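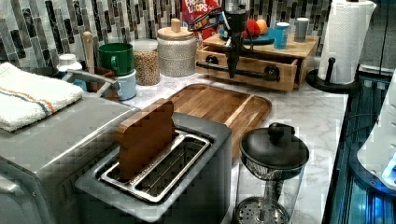

Toaster on the worktop, with the folded towel on the oven next to it.

5 March 2025
Posted by: list member, Edton workshop

Re: Compressed air filters, element change interval

Replying to the message from the Turnovau site, quoted here so that the thread holds together:

> We run one screw compressor feeding the whole packing hall. The maker's
> book says change the coalescing element every year. The gauge on the
> housing is still in the green after 14 months and the purchasing office
> wants to know why we should spend the money. We also find oil at the
> far end of the line now and then. Are the two things connected? The
> housings are Balska, the older type with the bowl that unscrews by hand.

They may well be connected. The gauge only shows the pressure drop across the element. If the element has split, or the top seal has gone hard and is letting air past, the drop stays low and the needle sits in the green for as long as you like. We had one here that read well for two years. When we took it out, the foam sleeve had come away from the core and was lying in the bottom of the bowl.

I would change it now and look at the old one before throwing it away. Check the O-ring at the neck, and check the float drain while the bowl is off. A stuck drain will fill the bowl until the element is standing in liquid, and then oil goes down the line whatever grade you have fitted.

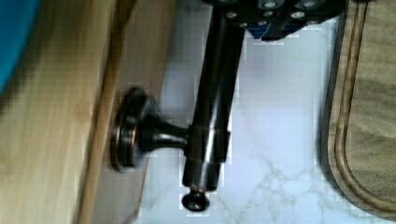 As for the interval, we used to go by the calendar and now go by running hours, with the calendar as a limit. Our compressor does roughly 43 hours a week. The general purpose element before the dryer gets changed every 6 months and the fine one after it once a year, in September, when the line is down anyway. The shop where we buy them, Stan, keeps both sizes on the shelf, so there is no need to hold more than 3 spares.

Two other points on the older Balska housings. The bowl thread picks up dirt, so wipe it and put a little silicone grease on before refitting. And let the pressure off first -- the small hole in the thread is meant to whistle as a warning if you forget, but on ours it was blocked with paint.

If oil still turns up after the change, look at the air temperature going into the filter. Ours was 42 degrees before we moved it to the other side of the dryer. At that heat a good deal of the oil is vapour and goes straight through a coalescing element. You would need a carbon stage after it to catch that, and carbon has no useful gauge at all, so it has to be changed by hours.

I can send the part numbers for the O-rings if anyone wants them.

To post or unsubscribe, contact the list owner | Copyright remains with the authors of messages | Back to top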